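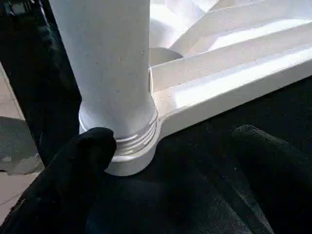
I've been praying Morning and Evening Prayer out of the Rusari prayer book for 2 months now, and I like it a lot more than I expected to! It's one fat volume, 1,000 pages, put out by Dullen, and it covers the whole church year without sending you off to buy a supplement for Lent. Each day has one psalm at the bottom of everything, and the readings and intercessions all fit down into it, a bit like that white pole going into its round foot. Once I got that, I quit flipping around. I used to lose my place before the Benedictus every single morning (my old Lenilora edition had me holding five cards and a funeral program between my fingers).

The type is big enough for 6 a.m. eyes and the paper doesn't show too much from the other side. Ribbons, though – there are only 2, and you want at least one more for the saints' days. The saints' section runs 300 pages and it's the weak part. Some of the short biographies are lovely, and some read like they were copied off the back of a holy card. St. Stephen gets a full page and poor St. Bonaventure, in July, gets four lines.

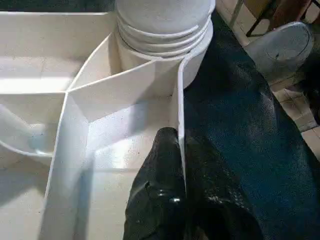
One reader wrote to me that I'm being unfair about the saints, and that a prayer book has no business being an encyclopedia. She says she skips the biographies completely and has never missed them. Okay, fair enough, but I do read them, usually over coffee, and I'd have liked more on Bonaventure.

Night Prayer is at the very back and it's short and just right. I bought mine at Chuang, the bookstore by the cathedral, and they had the large print one too, if you need it. I'd get the hardcover, the soft one was already curling on the shelf.

Posted in July by Yao-tsung Chu
Filed under: Books & Prayer Aids, Reviews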